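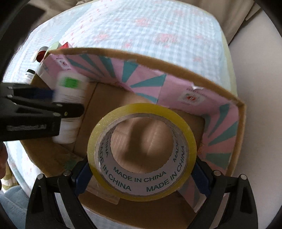

Ticket: Downloaded guitar lessons play back too fast and sharp
Opened by: Ottavio Palumbo
Product: Flirora practice player, desktop version
Status: Closed
Opened: 2020-11-07

Original report

I subscribe to the Hirnico monthly guitar lessons and play them through Flirora so I can slow them down. The newest lesson is a fiddle tune in A, played out of G position with a capo at the second fret. When I play the backing track, it comes out sharp. My guitar is in tune (I checked with a clip-on tuner and again with a fork), and I am well over a half step flat against the recording. Everything also seems quicker than it should be. The lesson sheet says the slow version is at 100 beats per minute, and my metronome drifts off it within a couple of bars.

Older lessons play fine. The same file also plays fine on my phone.

What I tried before writing:
Restarted the player.
Deleted the lesson and downloaded it again.
Set the speed slider to full speed and back.
Turned "Keep pitch when slowing" off and on.

None of that changed anything.

First reply, support desk

Thanks for the detail. A track that is both sharp and fast usually means the file was recorded at one sample rate and your sound device is running at another. Please send us three things: the name of the output device shown in Flirora under Settings, Audio; the sample rate shown next to it; and whether the problem is there with the audio interface unplugged.

If you can, also play the tuning note at the start of the lesson and tell us what your tuner shows for it.
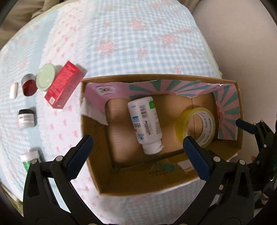 CUSTOMER UPDATES

Update 1, Ottavio Palumbo

Output device is a Greco two-channel interface. The sample rate box says 48000. I can't change it, it is grayed out.

With the interface unplugged and the sound coming out of the laptop, the lesson is at the right pitch. The tuning note reads A on the tuner. With the interface plugged back in, the same note reads between A sharp and B, closer to B. So it is the interface, or the way the player talks to it. I don't see why the older lessons are all right, though.

Update 2, Ottavio Palumbo

I looked at the file details. The older lessons are 48000 and the new one is 44100. I suppose that answers my question.

Second reply, support desk

Yes, that is the cause. The player should convert the new file to match the interface, and on your setup it is skipping that step. The skip happens when "Direct output" is turned on. Please do the following in order:

1. Close Flirora completely.
2. Unplug the interface.
3. Open Flirora, go to Settings, Audio, and clear the box for Direct output.
4. Set Buffer to 300 milliseconds for now. You can lower it later.
5. Close the player, plug in the interface, and open the player again.
6. Load the lesson and check the tuning note before playing the tune.

The sample rate box will stay gray. The interface sets its own rate and the player only shows it.
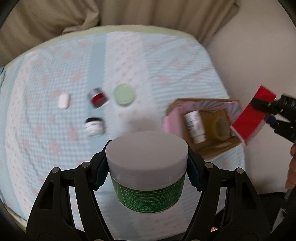 Update 3, Ottavio Palumbo

Did all 6 steps and the tuning note now reads A through the interface. The backing track lines up with the metronome at 100 for the whole A part and B part, repeats included. One thing I would ask for is a bigger font in the Audio panel. The Direct output box has a line of help text under it that I had never read, and it is about as easy on the eyes as the back of a cosmetic jar, one of those green ones with the rows of tiny pale green print. I had to zoom the whole screen to see that it mentions sample rates at all.

There is one leftover problem. When I loop 8 bars of the B part at slow speed, I get a small click each time it goes back to the start. It wasn't there before I changed the buffer.

Third reply, support desk

The click comes from the larger buffer. Try bringing it down a step at a time until the click goes away. If the sound starts to break up, go back up one step. Also check that the loop starts just ahead of the pickup notes – a loop point set in the middle of a ringing string will click at any buffer size.

I have passed on the note about text size. There is a change to the settings screens planned for December and I have added your comment to it.

Update 4, Ottavio Palumbo

Lowered the buffer by 2 steps and moved the loop start back to before the pickup. No click now. I also tried an older lesson and a Wolerero mandolin track, and both play at the right pitch with Direct output off. I can work on the crosspicking part at last. You can close this.

Closing note, support desk

Cause: sample rate conversion skipped with Direct output on and a 44100 file playing through a 48000 device.
Fix: Direct output off, buffer adjusted by customer.
Follow-up: player to show a warning when the file rate and device rate differ. Logged as a separate request.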